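Notebooks > Coatings bench > July

July, entry 2 – cleaning test for the table paint

Started at 8:40. The goal of this week is still the same: find out if the white paint from Fesano keeps its gloss after many wipes with the Sterilberg cleaner. Gilles Courtois thinks it will go dull before 1000 wipes. I am less sure, so we test it.

Panels were painted last month, two coats, and they have rested in the cabinet since then. I took panel A and panel B. Panel A gets the cleaner as it comes, panel B gets it diluted one to ten with tap water. Same cloth type for both, folded in four, changed when it starts to leave fibers.

Gloss at the start, panel A: 54. I measured on three places and wrote the middle value. Panel B was not measured before the first wipe, this is my mistake. I take the value of A for both, they come from the same can and the same day. Please do not use B in the report without a note.
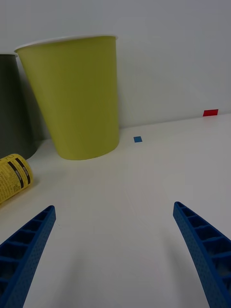
White tabletop and wall behind.

Stopped at 1125 wipes on panel A. Gloss is now 49. So it goes down, but slower than Gilles C. expected. By eye I see the difference only when I hold the panel against the window and turn it. There is a small matte line on the left side, where my hand changes direction. I think the pressure is higher there. Next time I should make the stroke longer than the measured zone.

Panel B is not finished. My arm was tired and the strokes became uneven, so I prefer to continue tomorrow with fresh cloth.

Gilles Deschamps came by before lunch and asked why we do not test the Lefèvre varnish on top. Good question. It costs more and it needs a day more to dry, but maybe it helps with the matte line. He has a half can left from the Purkatau job, he will look for it.

To do:
- finish panel B
- ask for a new bottle of cleaner, the cap leaks
- write the cloth lot number on the sheet (forgot again)
- one panel with varnish, if the can is still good

Recent entries
Cloth fibers on wet paint
Gloss meter – calibration tile is scratched
Drying times, second coat
Purkatau samples, what is left

Contact the bench | © Coatings bench notebooks | Back to top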